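Hands Off the Lemon

Skaltow will now rent you a kitchen. The food is pretend, the cook has two fingers, and the monthly fee made our accounts desk at Boyer sit down.
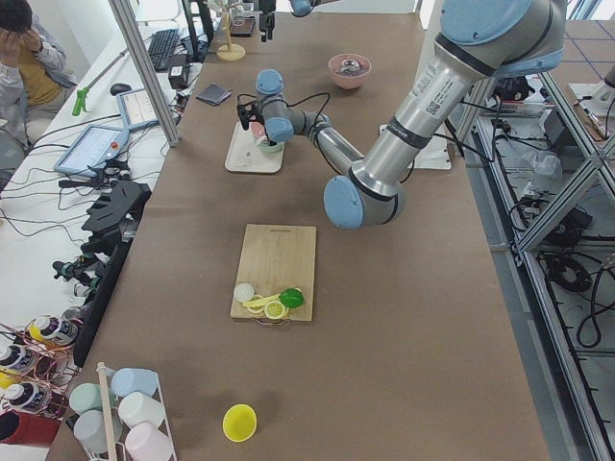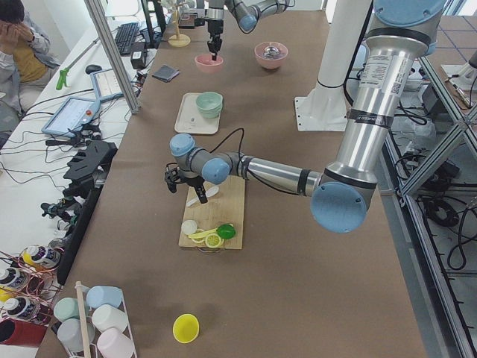 Two arms, one long table, brown paper throughout.

The service, sold as Gikel, promises about 70 table-top chores, from shifting cups to clearing a chopping board. Setting up took us 2 afternoons. Trendberg's cheaper rival wants a week, though it does come with a manual in readable English.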